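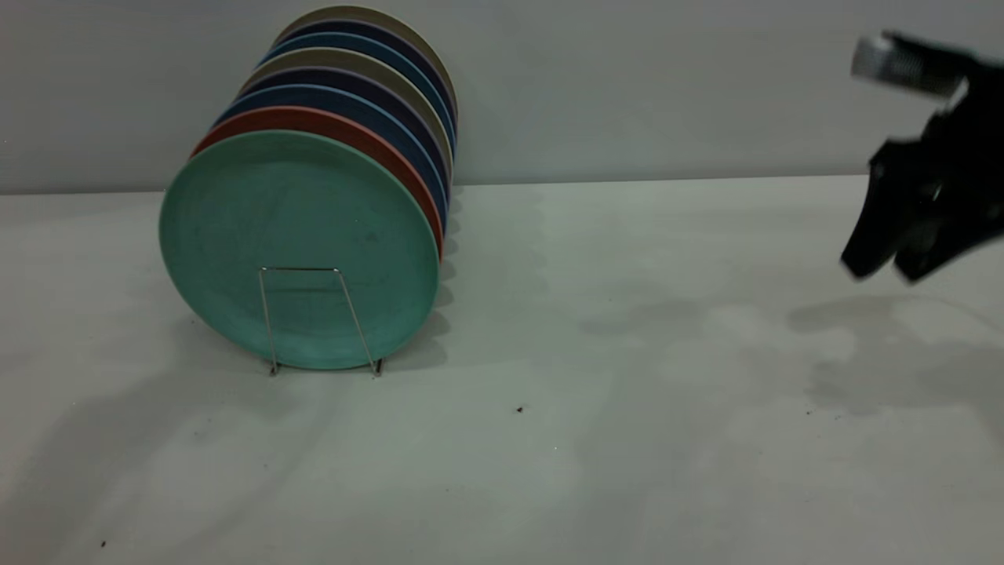
文/达伦·福瑟吉尔(Darren Fothergill)
家居版撰稿人,负责洗碗、擦灶台以及其他没人抢的活儿

我搬过好几次家,每次最先安顿好的都是厨房水槽那一小块地方。床可以晚两天再装,碗总得当天洗吧!所以二月这一期我想聊聊水槽边上的事,都是些零零碎碎的习惯,你挑着用就行。

先说洗碗的顺序。我妈的规矩是玻璃杯第一,筷子勺子第二,盘子第三,炒锅垫底,我小时候嫌她啰嗦,现在自己也这么干。水越洗越油,杯子放在前面洗,晾出来才亮。油特别大的锅我会先用厨房纸抹一遍,再倒一点热水泡着,等别的都洗完了再回来收拾它,基本上一擦就掉。

洗洁精我以前都是直接往海绵上挤,一挤一大坨,冲半天还滑溜溜的。后来找了个按压瓶,装425毫升水,再兑几勺洗洁精,摇匀了用。一瓶能用好久,手也没那么干了。兑好的尽量一周内用完,天热的时候我兑得更少一些,放久了味道会怪。

海绵真的要勤换。我家是两块轮着来,旧的那块降级去擦灶台,灶台用完再去刷垃圾桶,然后就可以光荣退休了。每天晚上拧干,立起来放,千万别让它泡在水槽底下那一汪水里。有读者写信问我能不能放微波炉里转一转,我试过,烫了手,还弄得一屋子怪味,之后就再也没试。

盘子晾的时候要立着,中间留点缝。叠着晾的话,底下那只第二天拿起来还是湿的,盘底那圈没上釉的地方尤其爱存水。金属丝的架子我用得最顺手,通风,也好刷。要是架子上起了水垢,白白的一层,用200毫升白醋兑等量的温水,拿旧牙刷蘸着刷,缝隙里多来几下,冲干净再擦干。铝的东西就别用醋泡了,我毁过一只小奶锅,现在想起来还心疼。

说到颜色,我是不买成套餐具的人。一套里碎了一只,剩下的看着总觉得缺了什么,混着买就没这个烦恼,绿的配橘的,蓝的配米色的,碎了哪只补哪只。只有一点要留意,口径尽量接近,不然进柜子的时候大的压小的,拿一只要搬开一摞。我去买盘子会带一根绳子,长度按家里的盘子剪好,往店里的盘子上一比就知道了(店员看我的眼神有点复杂)。

深色盘子容易留刀叉印,灰灰的一道一道,很多人以为是划花了,其实多半是餐具上的金属蹭上去的。小苏打加一点点水调成糊,用湿布轻轻打圈,大部分都能下来。别用钢丝球!朋友塔德奥·卢塞罗不听劝,拿钢丝球刷了一个晚上,第二天打电话来问我釉面还能不能补。补不了的,塔德奥。

下水口我每周倒一次滚水,塑料管的人家温度低一点,热水龙头放到最烫就够用。茶叶渣和米粒最好用滤网兜住,晚上磕进垃圾桶里,滤网翻过来冲一下。如果已经有味道了,把滤网底下那圈橡胶垫拆下来看看,我家那个第一次拆的时候,我把窗户全打开了。

最后是擦碗布。我不用柔顺剂洗擦碗布,洗完软是软,可是不吸水,擦杯子还留毛。棉麻混纺的越洗越好用,新买回来先过两遍水。湿的那条别搭在烤箱把手上还盖着另一条,两条都干不了,这个毛病我改了好几年,上周又犯了。

下一期打算写冰箱门上那些过期的酱料瓶,我自己家的已经翻出来一排了,有一瓶芥末我怎么也想不起来是哪年买的。

本网站使用 Cookie 以改善您的浏览体验。继续浏览即表示您同意我们的 Cookie 政策。[接受] [管理设置]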